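Table Sweeping and Paper Cover: Frequently Asked Questions
Skereteo workroom supplies
Last revised Oct 15, 2024

What does this page cover?
Dry cleaning of flat work tables that are covered with kraft paper, using a hand brush, a dustpan and a lined bin. Floor sweeping is on the Zundgate page. Wet cleaning of bare tabletops is not dealt with here.

What paper do you supply?
Brown kraft, 70 g/m², on rolls 1000 mm wide. It is uncoated on both sides, so either side can face up. It is not rated for direct contact with food that will be served.

How much of the table should the paper cover?
All of the area where waste will fall. It does not have to reach the front edge. A bare strip along the front is common and gives the tape something to hold to. Tape the short ends first, pull the sheet flat, then tape the long sides. A ridge in the paper will stop crumbs and lift the lip of the dustpan.

Can two sheets be joined?
Yes. Overlap them by 88 mm and tape the full length of the seam. Sweep from the upper sheet toward the lower one. Going the other way pushes fine crumbs under the tape.

Which bristles should I order?
Medium for bread, crackers and similar dry waste. Soft for flour and sugar. The stiff grade is meant for dried-on material and will raise the surface of kraft paper after a few passes. All three grades fit the same handle.

How should the brush be held?
Close to upright for short strokes near the dustpan. Lean it toward you for longer strokes across open table. The bristle tips should do the work. If the bristles splay out flat, there is too much pressure, and light pieces will flick up when the brush leaves the paper.

What is the correct sweeping order?
Start at the edge farthest from the bin and work toward it. Bring loose pieces together into one or two clusters before you pick up the dustpan. Leave a hand's width between a cluster and the bin so that there is room to set the dustpan down flat.

Bread leaves a line of crumbs at the lip of the dustpan. What can be done?
Move the dustpan back a little and sweep the line again at a right angle to the lip. Two passes are normally enough. If a line remains after that, check the lip for nicks. A worn lip on a wooden dustpan can be sanded straight with fine paper on a flat block. Do not oil the lip afterward, as crumbs stick to it.

Can sponge offcuts be swept together with bread?
Yes, provided both are dry. They behave differently. Sponge is light, compresses under the brush and tends to roll. Torn bread is heavier for its size and sheds crumbs whenever it is pushed. Use short strokes and sweep the mixed cluster as one load. If your site separates food waste, pick the sponge out by hand first. It is much slower to do this from inside the bin.

How full can the dustpan be?
One layer. Pieces stacked on other pieces will fall off when the handle is raised. Up to 47 grams is a sensible load for the small dustpan when the waste is dry bread.

Do I need to line the bin?
We recommend it. Use a bag large enough to fold over the rim and hang down the outside. Extra bag gathered around the base is harmless on a table, but keep it clear of the sweeping path. Press the bag against the inside wall before use, or trapped air will hold it up and close part of the opening.

How do I clean the brush and dustpan?
Knock the brush against the inside of the bin, bristles down. Comb out threads and sponge fibers weekly. Wipe wooden parts with a damp cloth and let them dry in open air. Soaking will open the grain and loosen the bristles.

How should they be stored?
Hang both from a hook. A brush left standing on its bristles takes a set and will not recover.

When should the paper be changed?
When it tears, when it is greasy, or when crumbs no longer slide. Roll it inward from both ends so that fine waste stays inside.

Is the Kivham dustpan still available?
It was withdrawn in April. Replacement brushes for the Kivham set are still in stock. Send orders for these to Eirlys Trevor at the parts desk.

How do I empty the dustpan without spilling?
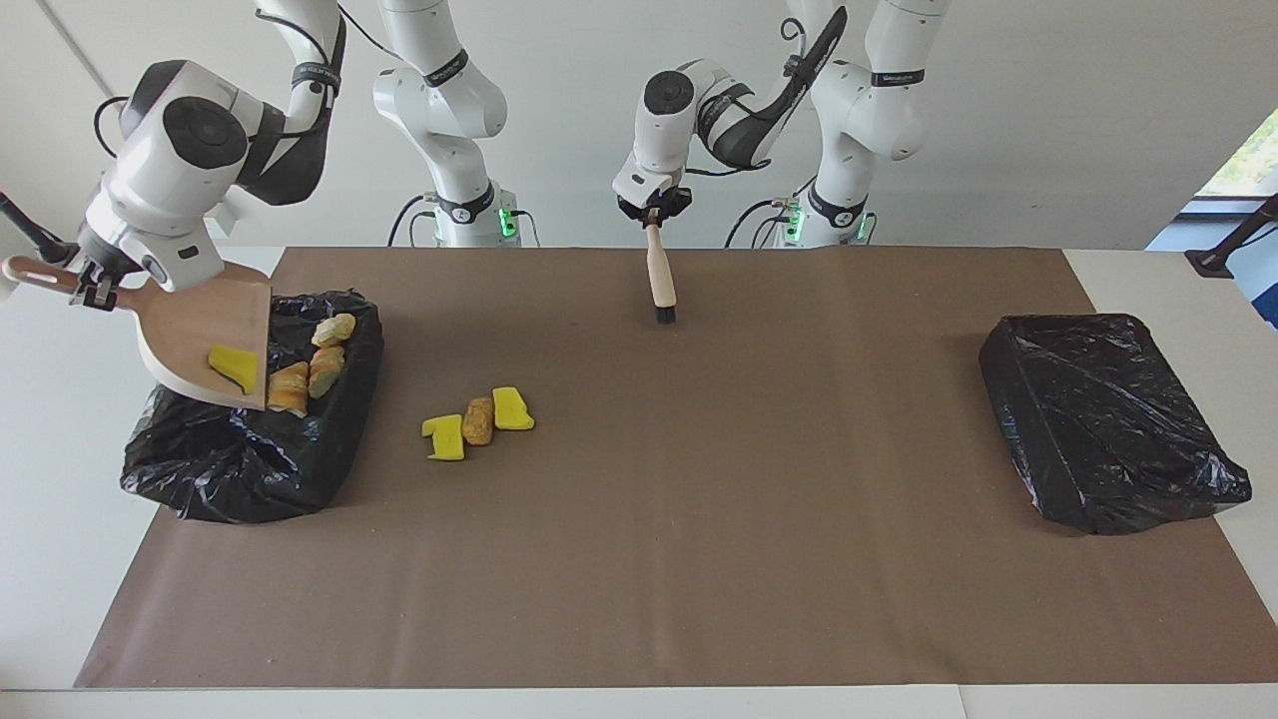
Emptying is mostly a question of distance and angle. Bring the blade over the opening before tilting it, and keep the far end of the handle higher than the blade throughout. With a long-handled wooden dustpan the handle should point up and away from the bin, as it does over the black bag on the left, where torn bread and a piece of yellow sponge are on the blade. Increase the tilt slowly until the load slides. Bread with a rough edge may catch on the grain; tap the underside of the blade once against the rim. Go back for the next cluster only when the blade is clear.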